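Robot Handling Lab, Unit 9
Handout: The Dropped Part Fault on the Ullari Cell

Read this before the lab session. Bring it with you, along with your log sheets from Unit 8.

1. What happened

In March the Ullari cell stopped during a pick and place run with the Prondano gripper. The program reported a good grip, the arm moved to the drop point, and the fingers opened over an empty tray. The part was still on the table, a short distance from where it had started. The cell then went on to the next cycle without an alarm. It was stopped by hand at cycle 434.

Two separate faults were found. The first was mechanical: one finger had worked loose on its mount and was sitting at a slight angle, so it touched the part early and pushed it away. The second was in the program. It took "fingers stopped moving" to mean "part held." Fingers that close all the way on nothing also stop moving.

2. Checking the fingers

Open the jaw fully and look at both fingers from above, with the table behind them. Compare the height of the two top faces and the angle of the inner faces. Shadows on a pale tabletop can make one finger look lower than it is, so confirm by hand with the power locked out. Keep parts well back from the jaw while you do this.
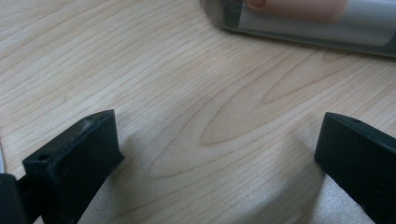

3. Checking the grip signal

Log the finger position at the end of each close command. Do this with a part and then without one. If the two readings are the same, the position sensor is not telling you anything and the run must not start. If they differ, set the limit between them and write the value on your sheet.

The Ibarra controller keeps the old limit after a restart. Clear it first.

4. Safety points

A part that is dropped or pushed may end up anywhere inside the fence. Do not reach in for it while the cell is paused. Pause is not a stop. Press the stop button, lock out the power, then open the gate.

The Zeltley cell in the next bay dates from 1992 and has no gate switch, so opening its gate will not stop the arm.

5. To hand in

Your position log, the limit you chose, and a paragraph on why the cell raised no alarm. Maximum 2 pages.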